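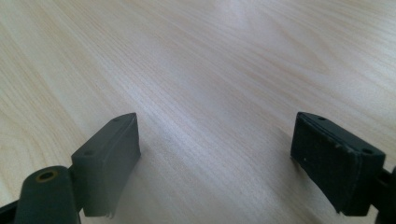 Avril, cahier vernis – essais Niltholm, suite

Repris 14h. Lot 6 de gomme-laque, dissoute depuis hier soir, filtrée deux fois sur bas nylon. Encore trouble. Gheorghița dit que c'est la cire, qu'il faut laisser décanter et prendre seulement le dessus. Pas le temps, j'ai pris tel quel.

Pesées : 172 g de paillettes blondes, alcool complété à 1213 ml. À vérifier, la balance dérive quand le chauffage souffle dessus (noté déjà en hiver, rien changé).

Éprouvettes d'érable A à D : deux couches chacune, au tampon. A et B tirent bien. C poisse au milieu, j'ai repassé trop tôt. D – j'ai oublié d'égrener entre les couches, donc à ne pas comparer avec les autres. 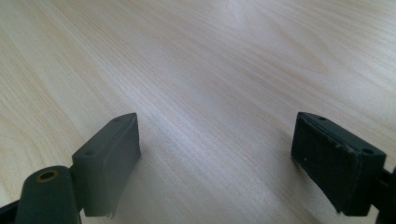 Pour la teinte, toujours pas d'accord avec Sakda. Lui veut ambrer un peu, moi je voudrais rester au plus près du bois nu pour la commande Obura. Ce que je cherche à garder, c'est un ton comme celui du plateau clair de la photo, crème tirant sur le beige, avec le fil en diagonale qui reste lisible sauf là où la lumière tape et le mange. Si on ambre, les veines foncées vont remonter et le client va nous dire que c'est jaune. Essai comparatif à faire sur chute, moitié moitié, ruban au milieu. Ne pas utiliser le ruban bleu, il arrache.

Solvant : le bidon Firkum est presque fini. Reste 462 ml mesurés à l'éprouvette. Recommander, et demander la fiche sécurité à jour, celle du classeur est illisible.

Séchage. Porte fermée cette fois. Au toucher, sec en surface assez vite mais l'ongle marque encore sur C. Sur A rien. Refaire le test de l'ongle demain matin avant que quelqu'un empile quoi que ce soit dessus, merci.
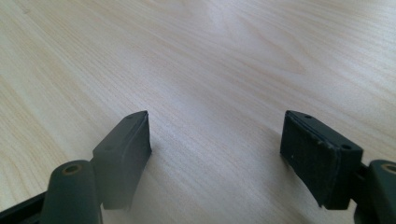
Photo : atelier Plulico

Essai goutte d'eau sur A et B : voile blanc sur B, pas sur A. Pourtant même lot, même tampon ?? Peut-être B plus mince sur le bord. Ou l'alcool qui a pris l'humidité, le bouchon fermait mal. Sakda refera avec un flacon neuf.

A faire :
– décanter le reste du lot 6, étiqueter (nom + mois !)
– racheter du coton pour les tampons
– reponcer C et D entièrment, repartir de zéro
– appeler Obura pour le niveau de brillance, satiné ou pas, ils ont dit les deux

Gheorghița a laissé un échantillon de copal sur l'étagère du haut. Pas encore essayé.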